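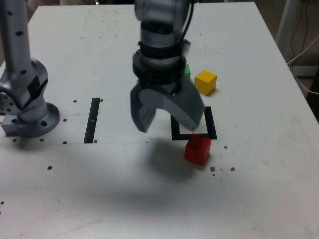 Vol. 22, No. 7

Search this site Enter keywords Go

Open day at Cesberg lab draws 279 visitors

The Cesberg robotics lab opened its doors to the public on April 8, 2025, and 279 people signed in at the front desk. It was the lab's first open day since it moved into the old Grerkeo building.

Visitors watched robot arms at work with small colored cubes on a white table. The task on the program was to place a cube inside a black square marked on the tabletop. Staff took questions between runs, and groups were changed every 22 minutes.

The lab calls the project Gina. Staff said the software has been trained on 3,962 recorded attempts at picking up and placing cubes. Each cube is held between two gripper fingers with pale pads on the inside.
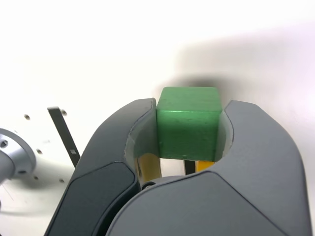 Can schools book a visit?
Groups from grade 7 and up can book through the lab's front office. Visits are free and run on weekday mornings.

The lab plans a second open day in June. Parking will be in the Rezaei Street lot, as the lot behind the building is being repaved. Children under seven will need an adult with them in the demonstration room.

Recent items
Grerkeo building gets new loading dock
Rezaei Street repaving moves to second phase
Cesberg library extends evening hours
Summer class sign-up opens in June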